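## Section 3: Preparing the Tabletop

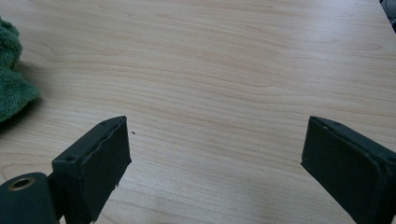

*Grain and color vary from top to top.*

This section covers the first cleaning, the first coat of oil, and fitting the top to the Greltholm base. Read it through once before you start. The work takes one evening and the following morning, most of it waiting time.

### 3.1 About the surface

The Greltholm top is supplied in a pale, blond wood veneer. The grain lines run mostly in one direction, with gentle waves. Some tops also show arcs, long loops or oval "cathedral" patterns where the lines curve around each other. Cream bands next to tan or honey-colored streaks are normal and are not grounds for a return.

Under even light the top can look paler in one area than in another. Move your head or the lamp before deciding that you have a stain or a thin patch. If the pale area moves too, it is sheen.

The veneer is thin. It can be sanded lightly by hand but not with a power sander.

### 3.2 What you need

- Flisura clear oil, one can (supplied)
- Two lint-free cloths (supplied)
- Sandpaper, 240 grit
- Mild dish soap and lukewarm water
- A soft vacuum brush
- Cardboard or an old blanket, large enough for the whole top
- Gloves

The colored oils in the Flisura range can be used on this top, but they darken the tan streaks more than the cream bands. Test them on the underside first.

### 3.3 First cleaning

1. Lay the blanket or cardboard on the floor and set the top on it, good side up.
2. Leave the top in the room for 8 hours so it can adjust. Keep it away from radiators and direct sun.
3. Vacuum the surface with the soft brush, following the grain.
4. Add a few drops of dish soap to the water. Wring a cloth out well and wipe the surface from one end to the other.
5. Wipe again with clean water, then dry with a towel right away.
6. Wait 40 minutes before sanding.

**Caution:** Do not pour or spray water onto the top. Water that gets in at the edges can lift the veneer.

### 3.4 Light sanding

The damp cloth may raise the wood fibers slightly, and the surface will feel rough. If it still feels smooth after drying, go to 3.5.

1. Fold a sheet of 240 grit paper around a flat block.
2. Sand with the grain, using long, light strokes. Where the lines curve, keep going straight in the main direction. Do not try to follow the loops.
3. Make three passes over the whole top. Stay off the edges except for one very light pass.
4. Vacuum again and wipe with a dry cloth.

**Note:** Scratches made across the grain are hard to see on bare wood and easy to see once the oil is on. Check by holding a flashlight low to the surface.

### 3.5 Oiling

Open a window. The room should be at normal indoor temperature.

1. Shake the can, then stir.
2. Put on gloves. Pour a small amount of oil onto a cloth.
3. Start at the far end and work toward yourself, rubbing the oil in along the grain. Cover the full width before moving on.
4. Oil the edges last.
5. Leave for some 6 minutes. If dull spots appear, add a little more oil there.
6. Wipe off all remaining oil with the second cloth. The surface should not feel sticky.
7. Leave overnight.
8. In the morning, turn the top over onto a clean blanket and oil the underside the same way. It only needs one thin coat.

**Warning:** Cloths soaked with oil can catch fire on their own. Put them in a bucket of water as soon as you are finished, or spread them flat outdoors until fully dry. Do not leave them crumpled in a trash bag.

### 3.6 Fitting the top

The base must already be assembled as described in Section 2. Two people are needed for steps 2 and 6.

1. Let the underside dry until it no longer marks a paper towel. The top stays face down for now.
2. Lower the base onto the top, feet up. Line up the brackets with the pre-drilled holes.
3. Start every screw by hand before tightening any of them.
4. Tighten with a hand screwdriver, working corner to corner.
5. Check that each screw is snug and back it off a quarter turn. The wood needs a little room to move with the seasons.
6. Turn the table over. Lift it by the base, not by the top.

If you bought the Moncrieff extension leaf, do not fit it yet. Oil it the same way and at the same time as the main top so the colors stay close, then see Section 5.

### 3.7 First weeks of use

- Use coasters and trivets.
- Wipe up spills when they happen, especially coffee, red wine and tomato.
- Do not leave a tablecloth or a plastic mat in place all day for the first three weeks. The covered part will stay lighter.
- Lift objects. Do not slide them.

A second coat of oil can be applied after the third week if the surface looks dry. After that, once a year is enough for most homes. June is a good time, with the windows open.

### 3.8 Small repairs

**Light scratch:** Rub with a little Flisura clear oil on a cloth. If it is still visible, sand along the grain at that spot, widening the area as you go, and oil again.

**White ring:** Let it dry for a day. Many rings fade without treatment. If not, treat as a light scratch.

**Dent:** Lay a damp cloth over it for a few minutes, let it dry, and oil. Do not use an iron on the veneer.

**Lifted edge:** Stop using that side of the table and contact Gurimholm service. Do not press it down with household glue.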